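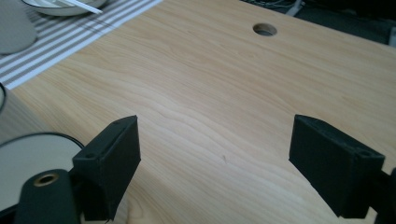 Kelance Tableware - Handling and Dressing Team - staff board

Thread: Hand grippers on the tables, first month

grommet_hole
Right, I said I'd start a thread once we'd had a proper go, so let's have it. I've been on the hand gripper since July and I love it. I thought I'd hate it! You pick things up and put them down all shift and the recordings go off to train the arm that will be doing the breakages-prone end of our job next year, and somehow I find I'm paying more attention to a bowl than I have in ages.

What's changed for me so far: I talk to the planning people most days now, which I never did before. My wrists are better for the rotation (50 minutes on, then swap). And when the arm does something daft in the test bay, they come and ask us what it should have done instead.

Anyone else? Good or bad.

tealdoor
Mostly good. I like the squeeze of it, you get a feel for how little grip a plate needs. Bowls took me longest. I kept coming in too flat and pushing them along the table.

My one moan is the wooden tables. They're lovely to look at but a pale plate on pale wood is hard going at the end of a late shift.

packing_bench_2
I'll be the grump then. I'm glad you're enjoying it, but we are teaching a machine our job. Frimpong had the same set-up over at their place and the dressing team went from two shifts to one. I'd like to hear what happens to our hours before I get excited about how many bowls I've picked up.

grommet_hole
Fair, and I'm not brushing that off. What we were told at the briefing was that the arm takes the repeat lifting and we keep dressing, checking and returns. I want it in writing as much as you do. I still think it's better that the thing learns from people who know how to hold a cup than from someone guessing.

packing_bench_2
On that last bit we agree.

nightkiln
I came over from Pratard, where they put the arm in first and asked the staff afterwards. Half the cups went in the bin and everybody sulked for a year. Doing it this way round is miles better. I had 1000 pickups on my sheet by the end of my second week and I could tell you which shapes it's going to struggle with. That's worth something, and I've asked for it to count towards the grade review. You should all ask!

tealdoor
Ooh, didn't know you could. Asking tomorrow.

For the newer lot, can we get some tips down in one place? I'll start with mugs as those are what people message me about. Enamel ones are slippery little devils and that thick black rim bounces light back at you. Come in from the side, keep the gripper body low against the outside wall and close slowly. Look down into the mug before you lift and make sure it's empty. I once carried a teaspoon halfway across the room.

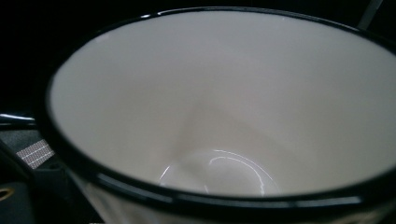
Re: Mugs, and a question about speed

slipcast1941
Joining in from the Asach side of the building. I don't agree about closing slowly. If every recording is careful and slow then the arm will be careful and slow, and we'll be stood there waiting for it. I go at my normal pace and accept the odd fumble.

(1941 is the date on the old kiln door, before anyone asks again. I'm not that old.)

tealdoor
Hmm. My normal pace is slow, to be fair! But I was told to leave fumbles in as well, so maybe we're both right. I'd still go gently on enamel. One chip and it's a second.

nightkiln
With slipcast on this one. Work how you work. If they want it slower they'll say.

packing_bench_2
Will they, though? I've had no feedback on mine at all. If we're the experts I'd like somebody to tell us what the recordings are being used for, good ones and bad ones.

grommet_hole
That's a good shout and I'll take it to the planning meeting along with the hours question. Put anything else you want raised underneath and I'll print the lot off.

slipcast1941
Longer wrist strap please. And a darker cloth for the plate tables.

tealdoor
Seconding the cloth!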